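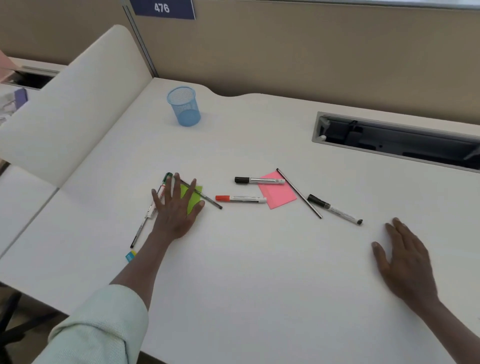 Desk Tidying Recordings: Frequently Asked Questions

Maintained by Setareh Naseri. Last gone over in October, after the great cap argument.

What are we collecting?
First-person recordings of people putting small office things where they belong. Markers and pens go in the cup, sticky notes get squared up and set aside. The Prokasia model learns from these. It has seen 1053 accepted episodes so far and still regards a pen as a philosophical problem.

How does an episode start?
Both hands flat on the desk, palms down, for two full seconds. If your palm comes down on a sticky note, leave it there. The software uses the still hands to find the first useful moment, and it is easily confused by people who drum their fingers.

How messy should the desk be?
As messy as a desk gets by Thursday. Mix whiteboard markers with thin pens, point them in different directions, and let a few lie across a note. Please don't line them up by color. We had a whole morning of that from Drevilberg and the model now expects a rainbow.

Does the cup have to be empty at the start?
For task A, yes. For task B you begin with things already in it and take them out. Say which task you're doing in the session form, not out loud.

Cap up or cap down?
Either. Bijan Pakzad feels strongly that it should be cap down, and he has a document about it. You may read the document. You may still do either.

I dropped a marker. Do I start over?
No. Pick it up and carry on. Dropped items are tagged "recovery" and we are short of them, mostly thanks to people who start over. Don't drop things on purpose, though. Keyvan Mohammadi reviews every recovery and he can tell.

Can I use one hand?
Use whatever you'd use if we weren't paying you. If the other hand has nothing to do, rest it on the desk.

Do sleeves matter?
Long, short or rolled are all fine. Variety helps. Take off watches and rings, and anything with your name on it.

How long is an episode?
Up to 40 seconds. If you've gone past that, you are probably arranging.

Why was my episode rejected?
Usual causes, in order of how tired we are of them: hands out of view at the start, talking to a neighbor, or looking away to check the clock. Your reject notes are in Skeneo under your own initials. Episode 2218 is kept in the training folder as a lesson and its owner has asked us to stop bringing it up.

Can I move to another desk?
Yes, and please do between sets. Enter the new desk number in the form before you sit down. Simin Asadi has the list of desks we're allowed to borrow. Put back whatever you moved.

Who do I ask about pay?
Genivaldo Rezende. The rest of us will only guess.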